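The Trekari Room, Erkville: progress report to the Adeleke Fund
Period covered: from the handover of the keys to the end of October

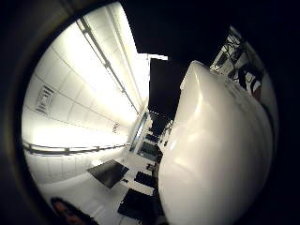

Dear Josefina,

Thank you for your patience with this one, which I know you were hoping to have a little sooner. We wanted to get past the worst of the decorating before writing, so that there would be something cheerful to tell you, and I am glad to say there is.

When I last wrote we were still arguing over the ceiling. You will remember that the first thought was to patch the old one and paint over the stains, and that Sunitz talked us out of it after their first visit. We went for square white tiles in the end, and I am so pleased we did. They make the whole place feel bigger and a good deal brighter, and if a tile is ever damaged it can be changed by itself without bringing half the room to a standstill. The ventilation grille has gone in up there too, and the long rail for the light fittings.

The walls are white all through. Qiuyue Tan had been holding out for a pale yellow at the far end, and we did try a patch of it, but under the new lights it looked rather like custard and even she gave way – with good grace, I should add.

On the money side, the tiles and their fitting took 20 boxes and came in £360 under the quote, chiefly through Sunitz having stock left from another job. We would like to put that towards blinds, if the Fund is happy for us to move it across. A line from you by email would be plenty. Decorating took 15 working days, three more than planned, as the second coat had to wait for the electrician to finish.

What is left is mostly small. The skirting wants touching up in a couple of places, there is a snag list of 28 items which Qiuyue is working through with the builders, and we still have to choose signs for the doors. The chairs are on order, and I have asked for them to come on a Saturday morning, when there are more of us about to carry.

The sewing group and the homework club have both asked for regular slots, and the choir would like to try the sound before they commit. I have told them all that we will share out the times once the snag list is done.

Do come and see it when you are next over our way. I will send the receipts separately, along with the revised budget sheet.

With warm wishes from all of us at the Trekari Room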